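# Chapter 6: Order Types and the Cost of Execution

A decision to buy or sell a security is only the first part of a trade. The decision must be turned into an instruction, the instruction must reach a market, and the market must have someone on the other side who is willing to deal. Each of these stages has a cost. Some of the cost appears on the account statement as a commission or fee. The larger share usually does not appear anywhere, and the investor who does not look for it will not find it.

This chapter is concerned with that second share. It assumes that the reader has completed the material on account types in Chapter 4 and on the reading of price quotations in Chapter 5. Readers who are unsure of the terms *bid*, *ask*, and *last price* should review them before going further.

## Learning objectives

After studying this chapter, the student should be able to:

- explain the difference between a market order, a limit order, and a stop order;
- compute the spread on a quoted security in dollars and as a percentage of its price;
- describe what happens to a large order when few shares are offered at the best price;
- state the effect of a time limit on an unfilled order;
- prepare a simple record of execution costs for a small account.

## Opening case: the Padlow order

Naima Salem managed a small retirement account for her family. She had followed the shares of Padlow, a maker of commercial kitchen fittings, for several months, and in January she decided to buy 643 shares. The last reported price was $18.40. She entered a market order before the opening of trading and expected to pay $11,831.20 before commission.

Padlow was a thinly traded stock. When the market opened, only 66 shares were offered at $18.40. The rest of the order was filled at $18.86, the next price at which shares were available. The total came to $12,096.82, and the difference between the expected and the actual amount was $265.42 more than the $0.20 she had allowed for rounding. Her broker's commission, which she had compared carefully among several firms, was less than a tenth of that sum.

Her adviser, Sherif Zerouali, reviewed the trade with her the following week. He did not find that anything had gone wrong. A market order instructs the broker to trade at once at the best prices available, and the broker had done so. The instruction did not match her purpose. She had no need to own the shares that morning, and a limit order would have allowed her to name the highest price she was willing to pay.

A limit order would have carried a risk of its own. Had Padlow opened higher and continued to rise, an order limited to $18.40 might have been filled in part or left unfilled. The choice between the two instructions is a choice between certainty of execution and certainty of price, and the investor must decide which is worth more in the case at hand.

## Key terms

**Market order.** An instruction to buy or sell immediately at the best available price. The number of shares is fixed; the price is left open.

**Limit order.** An instruction to buy at or below a stated price, or to sell at or above it. The price is bounded; the number of shares actually traded may fall short.

**Stop order.** An instruction that remains inactive until a stated price is reached and then becomes a market order. Students often assume that the stop price is the price they will receive. In a falling market it may be considerably lower.

**Spread.** The difference between the best bid and the best ask. A stock quoted at $42.57 bid and $43.43 ask has a spread of 86 cents, or 2 percent of the midpoint price of $43.00.

**Slippage.** The difference between the price expected when the order was entered and the price received.

## How orders wait

An order that cannot be filled at once does not disappear. It joins a queue at its own price and is filled when a matching order arrives, when it is canceled, or when its time limit runs out. A day order expires at the close of trading. An order marked "good till canceled" stays in place longer, although most brokers set a maximum period. Investors who use such orders should keep a list of them. An instruction that was sensible when entered may be harmful after a change in dividend policy or a poor earnings report.

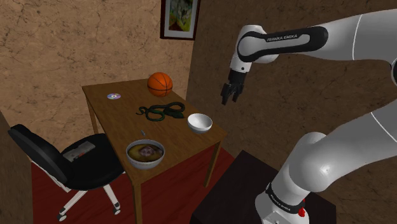

Automated order handling is treated in Section 6.4, where the term *automated* has a narrow meaning: the investor sets the conditions in advance, and a computer program enters the order when they are met. The program carries out instructions and forms no opinion about the security. A rule that omits a maximum price will be followed without one. The review of such rules is therefore the investor's responsibility, and it should be carried out before the rule is placed in service.

## Discussion topics

1. Doaa Bensaid wishes to sell her shares in Drellwood before the end of the tax year. Consider which order type best suits her purpose, and whether your answer would change if she had only one trading day remaining.

2. Essam Kabbaj places a stop order beneath the current price of Foltum shares. Overnight, the company announces a loss, and the stock opens well below his stop price. Explain how the order will be handled.

3. Mayuree Bunnag trades once each January. Discuss how closely she should examine the spread compared with an investor who trades every week.

Section 6.1 begins with the market order and the conditions under which it may be used at low cost.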